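Do T-shirts need to be folded at all?

I have been told off twice this year about my T-shirts. The first time was by my sister-in-law, who opened the wrong drawer looking for a phone charger. The second was by a book, a birthday present, in which the author says that a shirt folded into thirds and stood on its edge will "feel respected." I read that sentence several times. I have owned a lot of T-shirts and I could not tell you how any of them felt.

Still, I said I would give it a fair go through April, so I did. Every shirt that came out of the dryer got folded the way the book wants: face down on a flat surface, sides in, sleeves back, then up from the hem until you have a little packet that stands by itself. The book says you will be quick at it within a week. I was not quick at it within a week. I was quick at the first step, which is putting the shirt on the table.

My main complaint is with the surface. All of these methods assume the shirt arrives flat, and a shirt never arrives flat. You drop it on the table and it's a heap with a sleeve sticking out of it, and before you can do anything clever you have to find the shoulders, pull them apart, and hunt for the hem. The diagrams start after that. I'd say most of the work is over by the time you get to drawing number one.

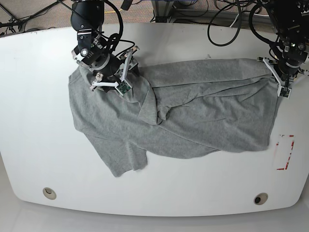
Gray ones are the worst for this. A shirt with a print on it tells you which side is the front from across the room. With plain heather gray you're down to feeling for the tag, and half of mine are the kind with the tag printed inside the collar, so there's nothing to feel for. I have folded a gray shirt inside out, unfolded it, turned it, and folded it backwards. It went in the drawer like that. I wore it to the dentist.

Then there's the folding board. Shobha Iyer, who I've known since college and who does not waste money, swears by hers, a hinged plastic thing from Skemell. She lent it to me for 9 days. It does make very even rectangles, I'll give it that. But you still have to lay the shirt out smooth before you flip the panels, so we're back to the part that takes the time, and now there's also a board to put away. I checked what a new one costs and it was 49 dollars. For that I could buy several more gray T-shirts and do laundry less often.

Ullero sells drawer dividers for people who fold upright. I tried two. They slide around unless the drawer is full, and if the drawer is full the shirts stand up without them. I don't know who they are for.

What did surprise me was how much the fabric matters, which the book skips completely. Thin cotton jersey holds a crease and stays put. Anything thick and fuzzy won't. You fold it in thirds, and it sits there thinking it over, and then it opens back up like bread dough. Picking one up by the middle is no good either – the whole thing bunches toward your fingers and whatever you had smoothed out is gone.
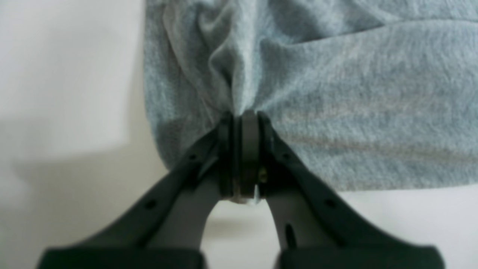

The soft, fuzzy kind, bunched up at the pinch.

Marcus Haddad at work told me the answer is to roll everything. Marcus rolls his shirts, his jeans, his towels, all of it, and claims he can fit up to twice as much in a suitcase. I'm doubtful about the twice. I rolled a week's worth and they took up about the same room as before, only now they were round, and when I pulled one out the ones on top fell into the gap. For travel, maybe. For a drawer in a house I'm not going anywhere with, no.

So where I've landed, for now, is somewhere the book would not approve of. Work shirts get folded in half the long way, sleeves in, then in half again, lying flat in a stack like my mother did it. Shirts for the yard go in the bottom drawer however they land. Thick things go on the closet shelf, folded once, and I've stopped trying to make them stand on their edges. I timed a basket both ways and my lazy version was quicker, though I'll admit I was watching TV for one of them and can't remember which.

The wrinkles are the same as far as I can see. They come from leaving things in the dryer, which I also do, and which has its own chapter that I haven't read yet. Shobha wants her board back this weekend.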